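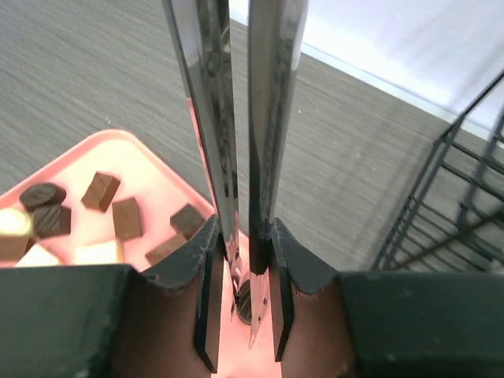 Gripper width jumps during hand-guided demonstrations, chocolate pick task. Opened by Negin Dehghan, cell 2. When the operator teaches a pick by hand, the recorded gripper width is smooth until the fingers are nearly closed, then it drops to zero for a few samples and comes back. Arm joint values are unaffected. The task uses the long polished fingers, and the wrist view of a pick on the pink tray has the tips close together at a small dark round piece, most likely a round chocolate, with a narrow gap still between the fingers. A width of zero cannot be right for that position. The replay follows the recorded value, so the gripper shuts hard at the point where it should hold.

Status: closed
Priority: normal
Component: demonstration recorder (Volier)
Assigned to: Ardalan Pakzad

Steps to reproduce
Start Volier in hand-guiding mode. Open the gripper fully. Guide the arm down to a piece and close with the wrist button in short presses. Stop the recording and plot the width channel.

Expected: width settles at the size of the piece.
Actual: width settles, drops to zero, returns. Seen on most small pieces, seldom on the large blocks.

Comment, Ardalan Pakzad
Please attach the raw log from the gripper driver as well as the Volier file. I need to know whether the zero arrives from the driver or is written by the recorder. Also, does it happen under remote control with the Condix handset, or only when guiding by hand?

Comment, Negin Dehghan
Raw log attached. The driver log has no zeros in it. With the handset I could not get the fault in a full afternoon of recording. Same fingers, same tray, same speed limit.

Comment, Ardalan Pakzad
Then it is on our side. In hand-guiding mode the recorder takes width from the button handler, and in remote mode it takes it straight from the driver. The handler sends a target, and Volier fills in the measured value when it arrives. If the measured value is late, the field goes out empty, and the file writer turns empty into zero. Can you set the width timeout to 2000 ms and try again? Leave everything else alone.

Comment, Negin Dehghan
Set to 2000. No zeros, but the width trace now lags the arm. On replay the arm has started to lift before the fingers close, so the piece stays on the tray. Not usable for training data.

Comment, Abbas Alipour
Adding a note from the mechanical side as I was asked whether the fingers could cause this. I checked the zero offset with the tips touching and it holds. The scuffs on the black finger mounts are on the surface and make no difference to the travel. I would not change any hardware for this ticket.

Comment, Ardalan Pakzad
Agreed, leave the hardware. The long timeout only hides the fault. I have a build which reads width from the driver in both modes and keeps the last good value if a sample is missing. A held sample is flagged in the file, so it can be found later. Put the timeout back to 1000 before installing, as the new build reads the old setting on first start.

Comment, Negin Dehghan
Installed, timeout back at 1000. Recorded a new set by hand with Firouzeh Zamani guiding and me on the button – no drops to zero in the width channel, and arm and gripper line up on replay. A few held samples are flagged, all while the fingers were moving, none at the grasp.

One question about the older recordings. Can they be repaired, or do we teach them again?

Comment, Ardalan Pakzad
If you kept the driver logs, the width channel can be rebuilt from those by matching timestamps. I will add the script to the Volier tools folder. Without a driver log, teach the task again. Do not smooth over the zeros by hand, because a real full close on an empty grasp looks the same in the file.

Comment, Negin Dehghan
Driver logs exist for the March recordings only. The rest will be taught again on the new build. Please close.

Resolution: fixed in recorder build. Timeout setting unchanged from default.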